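3.2 Collection of demonstrations

All demonstrations used in this paper were recorded at the Clukmont site, on the same bench and with the same pair of arms. A second set, recorded at Rinitz, is kept apart and serves only for the evaluation in Section 5. We describe the procedure in some detail, because in our experience the way in which the examples are gathered has more influence on the final policy than most of the choices in the network itself.

The operator sits behind the bench and moves the arms through a pair of handheld controllers. The operator sees the work mainly through the head camera, whose picture is also what the policy receives during training. We decided on this after an early round of recordings in which operators looked directly at the bench. In those recordings they often used information which was not available in the camera picture, for example the height of the fingers above an instrument, and the policy could not learn where this information came from. When the operator is limited to the same view, the movements become slower, but the reason for each correction can be found in the recorded picture.

The tasks are taken from the daily routine of a small chemistry laboratory. They include the placing and removing of small parts near a stirrer hotplate, the moving of cups, and the handing over of an object from one arm to the other. Each task is given to the operator as one short written sentence, and the same sentence is stored with the episode. We did not prescribe which arm should be used first. The start positions of the objects were changed between episodes by hand, following a printed list of positions, so that the operators could not fall into one fixed movement.
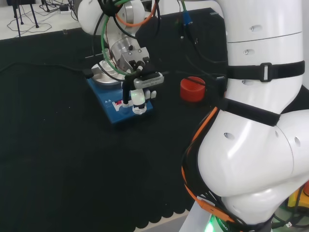 Figure 3. Bimanual work at the stirrer hotplate, seen by the head camera. The far arm holds a small white part over the front of the instrument.

An episode begins when the operator presses a foot pedal and ends when the same pedal is pressed again. Between these two moments we store the joint positions of both arms, the opening of the grippers, the head camera picture and the pictures of the wrist cameras. The streams are aligned afterwards by their time stamps. If one stream has a gap longer than 100 ms, the whole episode is removed. We also tried to fill such gaps by interpolation, but the result was poor for the moments of contact, and these are exactly the moments that matter most.

In total we recorded 3000 episodes. After the removal of episodes with gaps and of those in which the operator gave up, a second person watched each remaining episode and marked it as clean, corrected or failed. A corrected episode is one where the task was completed, but with at least one visible mistake on the way, such as a part that slipped and had to be taken again. Contrary to our first plan, we kept the corrected episodes in the training set. Of these, 136 contain a second grasp of the same object, and Section 5.3 shows that they help the policy to recover from a bad grasp of its own. Failed episodes were not used for training - they are nevertheless included in the released data, with their label.

The labels were entered with Lukáč, our own annotation tool, which shows the camera pictures next to a curve of the gripper opening. This curve proved useful in practice, as a missed grasp is often easier to recognise from the opening than from the picture. The arm nearer to the head camera can cover a large part of the view, and in such cases the person who labels has only the wrist cameras and the curve to rely on. Where a decision was still not possible, the episode was marked as unclear and treated in the same way as a failed one.

For comparison we also used 800 episodes of the Fillthorpe collection, which was recorded with a similar pair of arms but with a fixed camera above the table. The action format was converted to ours, and the differences in gripper travel were scaled linearly. We did not relabel these episodes. Their effect on the results is small when the full Clukmont set is available, and becomes larger when only a part of it is used, as reported in Table 4.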